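Can't tell navy from black in the bedroom, is it the bulb?
Posted in Lighting and Electrics, 07/02/2020

gredemness_flat
We moved into a back bedroom in October and I've had trouble with dark clothes ever since. The window faces a wall, so the light is on from the moment I get up. Twice now I've got to work and found I had black trousers on with one navy sock and one black.

The fitting is a plain pendant with a cream shade. The bulb is a Jomholm LED, warm white, 624 lumens, bayonet cap. The box says CRI 81, which I don't understand. It seems bright enough for reading.

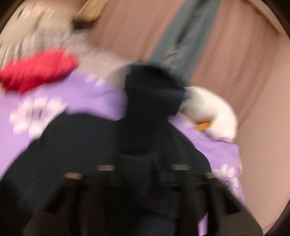 My first thought was to buy a stronger bulb, but my partner says it would only give us more of the same light. The walls are a light peach and we rent, so painting isn't allowed. What I notice most is that anything black loses its detail and becomes one heavy dark shape, with only small tan glints standing out on it where something catches the light. Pale things look fine, and so do reds. It's blue, black and very dark green that I can't sort out.

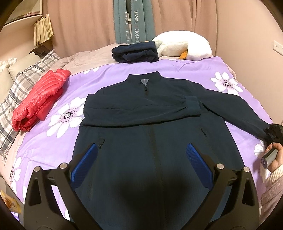 Zip jacket on the bed, one sleeve folded across.

That one is navy, and I'd have called it nearly black, or black with some green in it. I only go by the label now. The grey striped lining at the neck I can see without any bother.

I'd like to know whether a different bulb would fix this or whether I need another lamp as well. I can't change the wiring, and I don't want the room to feel like a dentist's.

rovstead_sparks
Your partner is right. Brightness is one thing and colour rendering is another. CRI is a score out of 100 for how well a lamp shows colours compared with a reference light. 81 is ordinary for a household LED and fine for a hall or a kitchen ceiling, but look for 90 or over if you want to match clothes.

The other part is the colour of the light. Warm white has less blue in it, so navy has little to reflect and drops back towards black. A neutral white, 4000K on the box, will separate the two much better. Daylight bulbs go further still, but most people find them harsh in a bedroom.

The cream shade isn't helping either. It warms the light up again on the way out, and so you could change the bulb and see only half the benefit. Try it with the shade off for an evening before you spend anything — bulb makes a difference, shade makes a difference, and it's worth knowing which is the bigger one in your room.

Check the maximum wattage marked on the fitting. With LEDs you will be well under it.

One more point: the CRI figure is an average over a set of fairly soft colours. Two bulbs with the same score can treat a deep blue differently. Keep the receipt.

crichton_77
just take the socks to the window

oldbayonet
I had the same trouble and left the ceiling light alone. I put a clip-on lamp with a neutral bulb inside the wardrobe door and only switch it on while I'm getting dressed. The rest of the room stays warm. It plugs in, so there's no wiring and you can take it with you when you move.

I also sew a stitch of white thread inside the top of my navy socks. Takes a minute a pair and it survives the wash.

gredemness_flat
Thanks. Took the shade off last night and it was a bit better, though still not good. I'll try the wardrobe lamp first and leave the pendant as it is. The window is no use before eight at this time of year.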